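Courses > Household Organization > Unit 5 handouts

Unit 5: Small tables and what lands on them
23 December 2019
Ashwin Nambiar

Carried over from last time: the Mirnis reading, pages 20 to 31. If you missed it get it from a classmate, I'm out of copies.

Main idea today. A small table fills up faster than a big one. Small things with no home of their own go to the nearest flat top. So give them a home ON the table, one container, and stop there.

Terms
- footprint: how much tabletop a thing covers
- divided basket: one basket, separate sections inside
- drifter: anything set down "for a minute" (bottles, keys, pens, mail)

Round tops. No corners, so nothing to push things into. Students always put the basket dead center, then complain there's no room for a plate. Put it off to one side. Leave the rest in one piece. Steyn's worksheet has you trace the footprint on paper first, do this, it takes 5 minutes.

Divided baskets. Tissues under the lid, open side for daily stuff. Open side is the weak spot, it collects recipts. Empty it weekly. Woven ones hold dust in the weave, dry brush first, then a damp cloth, then air. Don't soak.

Bottles. Narrow neck = tips easy when its nearly empty. Either inside the open section or off the table altogether. Label anything you pour into a plain bottle, contents and the month (April, not "spring").

Shared rooms (Kurnley case, in your packet). Everybody uses the table, no one clears it. Their fix was one person per week, name on a card. Worked until the card got lost under the mail.

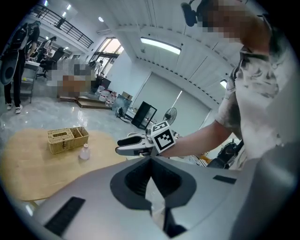 Should the tissues get their own box instead of sharing the basket?
On a small table, keep them in the basket. A separate box takes more room and tends to wander.

For next time
Pick one small table at home. Clear it, wipe it, put back one container. Write down what has drifted on after three days. Half a page, handwriting fine. Sulum chapter on shelves, first half only.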